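Robotics club: the processor task
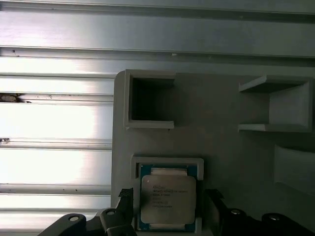
What the club is working on

Since the start of term the Thursday group has been learning to pick up a computer processor with the arm and put it back down in the right place. The chip sits in a nest on a grey plate, and the plate stands against the aluminium rails. There is an empty square pocket further up the plate and a bracket open on one side, and both of those will come into use later in the year.

Lerato Pillay chose the task. Last year's group spent most of its time on foam blocks, which are forgiving, and she wanted something where a small error shows up straight away. A processor has a flat metal lid and a thin green-blue board under it, and there is only a narrow gap between the chip and the walls of the nest. If the fingers come down at a slight angle they catch the wall before they reach the chip.

The chip is an old Xeon that came out of a scrapped server. Please don't bring in working parts from home. We have been offered some and the answer is no, thank you.

Who is doing what

There are 8 members this term, working in pairs. Sizwe Motaung and Nandi Mabaso have the approach, meaning everything up to the moment the fingers close. Another pair has the grip, and the other two pairs share the lift and the return. The pairs swap after half-term so that everyone has written some part of the approach by the end of the year. It is the hardest bit and it would be unfair to leave it with the same two people.

Gert Pretorius is looking after the arm itself. Any loose bolt, odd noise or error on the controller should go to him before anyone tries the run again. He keeps a notebook by the power supply. Write in it even if the problem went away.

Progress so far

The approach works well when the plate has not been moved. Sizwe and Nandi began with fixed positions, taught by hand, and got clean pick-ups by the second session. Then the plate was taken off for cleaning and put back very slightly turned, and the fingers landed on the wall of the nest every time. They are now using the camera on the wrist to find the nest first and correct from there.

Light has been the main trouble with the camera. The rails shine, and under the strip lights they come out almost white. The first version of the program looked for the brightest square shape it could find and kept choosing a piece of rail. Nandi changed it to ignore everything beyond the edge of the plate. This has helped a good deal, although late in the afternoon, when the sun comes through the side windows, it still goes wrong now and then. We are going to try keeping the blinds down.

Shadows from the fingers are a smaller problem. As the arm gets lower the bottom of the plate goes dark and the edge of the nest is harder to pick out. For the time being the program takes its last measurement higher up and trusts it for the rest of the way down.

The grip pair have been changing the closing speed. Too fast and the chip jumps, too slow and a full run takes longer than the time we are allowed. Their best setting is written on the whiteboard. Leave it there, please, as it was rubbed off once already and had to be worked out again.

The Drirkura meet

We have entered one team of 4 for the Drirkura schools' meet in June. The task there is similar to ours but the plate is supplied on the day, so fixed positions will be no use at all. Each team has a short practice period, then the scored runs. Thandeka Magagula will go with the team and has the entry forms. Forms need a parent's signature and should be back with her before half-term.

Those not in the team are welcome to come and watch. There is room in the minibus for 2 more, and anyone else would need a lift.

Sessions and kit

Sessions are in the Mkhize room on Thursday after lessons, finishing at half past five. Doors are locked soon after, so parents collecting should wait at the side gate.

Tie long hair back and take off bracelets before working near the arm. Only one person holds the stop button, and that person does nothing else during a run.

We are short of small hex keys. Two sets have gone missing from the blue drawer since Christmas. If one has ended up in your bag, put it back in the drawer and no more will be said.

New members can join after half-term. No programming experience is needed. Speak to Lerato or leave your name at the office.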